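Slide 6: Finger care on the Plisport cell

Start with the interval. The cell logged 2782 grips in June. We brush the pads every 300 grips and check the finger screws at every second brushing.

Point out the knurling. Lint from the black cloth packs into the diamond pattern, and grip on smooth tubes suffers first. Dry nylon brush only, no solvent.

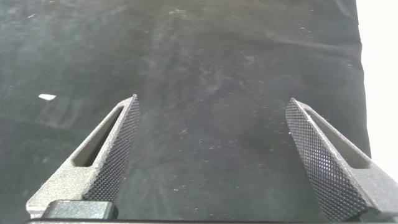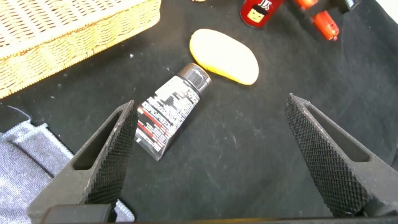

Wrist camera views, fingers open over the cloth. First: nothing between the tips. Second: squeeze tube and yellow oval item ahead of the fingers.

Mention the Vuorinen spare set: 2 fingers, 9 minutes to swap. Re-zero the opening before restart.

Next slide: cable routing at Mavton.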